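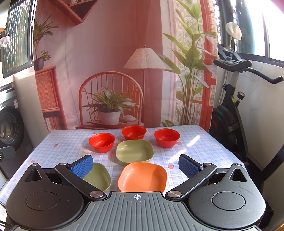 Plastic bowls, and why the cupboard at the Wiltholm hall kitchen never shuts. Short thread. The problem is mixed shapes. A set of round bowls nests into one column, a set of square bowls nests into another, and the two do not combine. The deep red round ones on the blue plaid cloth are all the same size, so they stack predictably. The green and orange squares share a rounded-square outline and should be treated as one set, whatever the colour.

2/ The cupboard in question has a usable shelf width of 681 mm and a clear height of 59 cm. I measured it twice, as the door frame is out of true and the left side loses a little at the top.

3/ Round bowls waste the corners. Four columns of round bowls pushed together leave a gap in the middle that will hold a pepper pot and not much else. Squares sit flush against each other and against the side wall.

4/ Against that, a square bowl has to be turned to match before it will drop into the one beneath. People putting away in a hurry do not turn it. The stack then leans, and the next person starts a second stack beside it.

5/ Stack height is not bowl height times number. Measure one bowl, then measure two nested. The difference is your pitch. Every further bowl adds one pitch. For the squares from Cultow I get 20 mm. The round ones come out higher, and they grip each other if put away damp.

6/ On sticking: run the outer bowl under warm water for a few seconds and twist. Do not lever with a knife. The rims mark easily and a nicked rim catches on the cloth when you dry it.

7/ Someone asked about sorting by colour. I tried it for most of June. It looks tidy and slows everything down, as green and orange then need separate columns for no gain in space. Sort by shape first, then by size. Ignore colour unless you use it for something, such as keeping one bowl back for raw meat.

8/ Current layout: squares on the left against the wall, rounds on the right by the hinge, lids upright in an Elton letter rack between the two. The rack was meant for envelopes. It holds lids well enough - the wire is a bit thin at the base.

9/ Laying the whole lot out on a table before changing anything is worth the ten minutes. Group by outline, open side up, and the odd ones show themselves. We had one lid that fitted nothing at all.

10/ The Enache catalogue lists a 3000 ml square in the same outline, which ought to go at the bottom of the left column. I have asked for the base dimensions and will add them when they reply.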